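Thread on sofa upholstery and laundry. I have folded the washing on our chaise for the better part of two years and the fabric is starting to keep a record of it. Notes follow, mostly on abrasion, pilling and dye, in the order I worked them out.

1/ The sofa is a Dimodholm, two fabrics. Mustard yellow on the back and arms, light grey on the seats and the chaise. Same frame, same foam supplier as far as I can tell from the label, but the two cloths behave differently and should be treated as two materials.

2/ The grey is a plain weave with visible texture. The swatch card from the shop (Ditex, who did the fabric) gives it a Martindale figure of 46,000. Sorry, misread my own handwriting. 46 is the row number on the card. The figure isn't on the card at all.

3/ I emailed Ditex for it. Reply came in 14 days and referred me to the retailer. The retailer referred me to Ditex. I have stopped pursuing this.

4/ For anyone new to the term: Martindale is a rub test. A disc of wool or wire mesh is moved in a figure pattern over the sample until yarns break. Higher number, more rubs. It tells you about breakage. It does not tell you much about pilling, which is graded separately, from 1 to 5, and which is the thing you will notice first at home.

5/ Pilling on our chaise is concentrated on the front third of the cushion. Hardly any at the back, where people sit with their legs up. The front third is where the laundry basket gets parked and dragged off again. Draw your own conclusions about the basket.

6/ It is a woven plastic basket with a moulded seam along the underside. I ran a fingernail over the seam and it catches. I sanded it down with a worn bit of 400 paper and then stopped putting it on the sofa anyway. It now goes on the floor and the clothes come up by hand.

7/ On the pills themselves: battery shaver, low setting, cushion cover left on and pulled tight. Do not do it with the cover off and slack. The guard dips into folds and will cut a yarn. I have cut one yarn. It is on the underside now.

8/ Question from a reply, whether the cushions flip. The loose ones do. The chaise cushion is shaped at the front so it can be turned over but not swapped end for end, and the zip then faces out. I rotate the loose ones in September and leave the chaise alone.

9/ Dye transfer. Light grey is less forgiving than it looks in a showroom. The usual offenders are new denim, unwashed black cotton and red anything. Transfer needs pressure, moisture and time, and folding laundry that is not quite dry supplies all three if you leave the pile overnight.

10/ Test before you trust a garment. White cotton rag, damp, press on an inside hem for 62 seconds (I count to 60 and am slow). If colour comes off on the rag, that item gets folded on the table until it has been through several washes.

11/ Order of folding, for those who asked. Large flat things first, on the table: sheets, towels, tea towels. Shirts next, on the bed, near the hangers. The small clothes last, on the chaise, because they don't need the width and I can do them sitting down.

12/ Small clothes are the awkward category. A bath towel has four corners and a hem at each end. Children's clothing has elastic, gathers, trims and printed bits in different weights of cloth, and a fold that suits one section pulls on another.
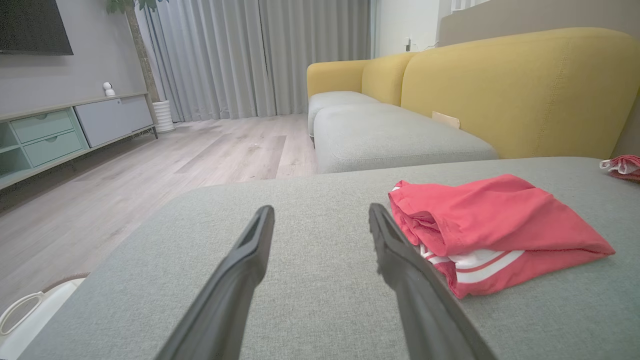
13/ Trims are where most folds go wrong. A band knitted or woven separately from the main cloth rarely relaxes at the same rate, so the garment wants to curl at the join. The coral-pink one on the chaise has a white band with two thin red stripes along the lower part, and the stripes are handy as a guide: keep them parallel to the fold line and the rest falls in behind. As it lies there it is bunched in a loose fold and would not survive a drawer. The crumpled pink-and-white one at the far right hasn't got that far.

14/ Method for a banded garment. Smooth the band flat first with the side of the hand. Fold lengthwise, band on band. Then fold up from the bottom in thirds, so the band ends up inside and under a bit of weight. If the hem has rolled, unroll it before the first fold. A rolled hem folded in will set that way.

15/ Red stripes on white are a dye test of their own. If the white next to the red has gone pink after a few washes, the red is loose and the item stays off the grey cushions. If the white is still white, I consider it safe dry. Damp, I still wouldn't.

16/ The mustard fabric. Padded sections on the back, stitched seams running vertically. The seams collect lint, and the lint is mostly towel. A brush attachment does very little because it rides over the top of the padding. A crevice nozzle held at an angle and run top to bottom does the job in one pass per seam.

17/ The gap between the back and the seat wants doing in the same session. Pull the loose cushions, crevice nozzle, then check by hand. Paper turns up in there a good deal: receipts, care tags, bits of card. Take them out before you vacuum, they block the nozzle.

18/ Care tags, while I am on the subject. I cut out the scratchy ones and used to lose track of which garment they came from. Now I write the wash temperature on the remaining stub with a laundry marker. Works on woven labels, bleeds on satin ones.

19/ Floor. Ours is a pale wood-look laminate and it shows crumbs and grit. Grit is relevant to the sofa because it travels up on socks and acts as an abrasive in the weave. I sweep before folding, when I remember, and vacuum the seats after.

20/ Spot cleaning. Distilled water and a drop of clear dish soap, white cloth, work from the outside of the mark in. Then plain water over the whole panel to the nearest seam, so that it dries evenly. Treating only the spot leaves a ring, and on light grey the ring is worse than most of the things that caused it.

21/ I tried a Wong upholstery foam on the underside of one loose cushion. It cleaned well enough but left the weave stiff until I had rinsed it twice. I went back to soap.

22/ Several people have suggested a throw. I had one on the chaise, a Poseck, cotton, tight weave. It slides on the rounded front edge and ends up on the floor with the laundry on it. A non-slip rug underlay beneath it helped, then the underlay left a faint grid on the cushion that took a few days to lift. Make sure any underlay is rated for upholstery or keep it off.

23/ Replacement covers. The retailer quotes for the chaise cover as a single part, grey only. I haven't ordered one. A dye-lot difference between a new cover and the older seats would bother me more than the pilling does.

24/ If you are choosing fabric now and you know the laundry will end up on it: mid-tone, mixed yarn, flat weave, removable cover, pilling grade 4 or better. Get the grade in writing. Take a damp white cloth to the shop and rub the darker swatch with it. They will let you.

25/ Correction to 7/. The shaver should be on the setting with the highest guard, which on mine is marked low. Yours may be marked the other way round. Check it on an old jumper.

26/ Someone asked how long the folding takes. I have not timed it and don't intend to. Replies about folding boards are muted – I own one, it is sized for adult shirts and it is behind the wardrobe.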